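# Chapter 8: Switches, Sliders, and Other Things You Poke

I learned most of what I know about controls from a broken clothes dryer. The knob had a flat spot on its shaft, the flat spot had worn round, and for one whole November I turned that knob to "Delicate" and got whatever the dryer felt like giving me. I used to tell that story on the first day of my evening class in Clundinura, and somebody always came up afterward to tell me about their toaster!

So this chapter is about the parts of a machine that your fingers touch. We've spent a lot of pages on what goes on behind the panel (and if you skipped the section on pull-up resistors, please go back, I'll wait). Now we come around to the front. I love this stuff. A control has to do two jobs at once: it changes something in the circuit, and it tells the person what they just changed. A toggle switch is great at both. You flip the lever, it stays where you put it, and you can check it from across the room or feel for it in the dark. A push button is a different animal. Most of the ones you'll buy spring right back up, so you need a light or a beep or a number somewhere to say the press went through.

Sliders and rotary knobs are for the in-between values. I go back and forth on which I like better. A slider with a printed scale beside it is easy to read at a glance, but it eats up panel space and crumbs get in the track (ask me about the mixing desk at the Pivundale community hall). A rotary knob takes up hardly any room, and people turn it too far anyway.

You'll want a practice board for the exercises. Mine is built in modules, so I can pull one section off and work on it without tearing up the rest, and it has handles on both ends, which I'd never build without again after dropping the last one down the stairs. Yours can be a shoebox lid with holes punched in it. I've graded 143 of these over the years and some of the best ones were cardboard.

Before you start Section 8.1, pick one appliance in your home and write down every control on it, what kind it is, and how you can tell its setting without turning the thing on. Keep that page handy. We'll mark it up in red pen when we get to labels.

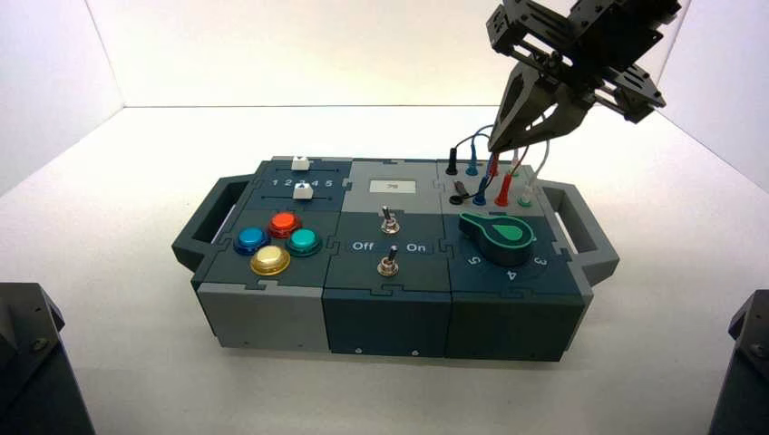 *Figure 8.1. A modular practice board with sliders, push buttons, and toggle switches.*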